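Home Reviews Field Gear Books Museums About

The Lai Sieve Set, After a Season in the Dirt

I have owned one good sieve in my life. It came out of a university storeroom in 1983, it had a frame like a church door, and it followed me through more trenches than I care to list until the mesh finally let go over a medieval rubbish pit. I replaced it with the Lai nesting set from Jarkero, which costs 55 dollars and promises, on the sleeve, to "transform your recovery." My recovery has been much the same. My back is slightly better.

You get three round sieves that stack inside one another, a lid, and a canvas bag with a drawstring that frayed in March, before we had broken ground. The coarse mesh is for people who are looking for pottery and would like to go home. The middle one catches fish vertebrae, beads and most of the small bone. The fine one is for charred seeds, and for finding out how much patience you have left.

The mesh itself is excellent. At Bralano we put 100 buckets of heavy clay through the middle sieve and it came out without a sag or a popped wire. The rims are another matter. They have a rolled lip on the inside, and wet soil packs into it like grout. I cleaned mine with a toothbrush, then a bamboo skewer, then language. If you are working on one site with one kind of dirt, you may not care. If you are moving between contexts and somebody plans to date the seeds, you will care a great deal, and you will be at the tap until dark.

The handles fold, which I thought was silly until I had to carry the set up to the Mendari terraces on foot. They also fold when you don't ask them to. Hold the rim.

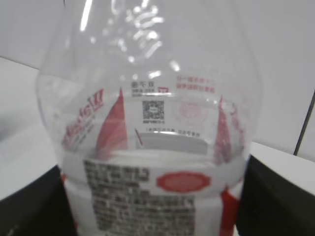
Labeling is where the Lai set falls down hardest. Each sieve has its mesh size printed on a paper sticker, and all three of mine had dissolved into a gray paste after 25 minutes of wet sieving. A throwaway drink bottle manages a wrap-around label with a QR code, a heading and two lines of fine print, plus a little red logo, and a tool built to be dunked in muddy water ought to have something stamped into the metal. I scratched the sizes on with a nail – badly, but they are still there.

Should you buy it? For a field school or a small dig, yes, at that price, with a spare toothbrush. For flotation work I would spend more and get straight-sided rims. The bag I would throw out on arrival. Mine now holds tent pegs, and it isn't very good at that either.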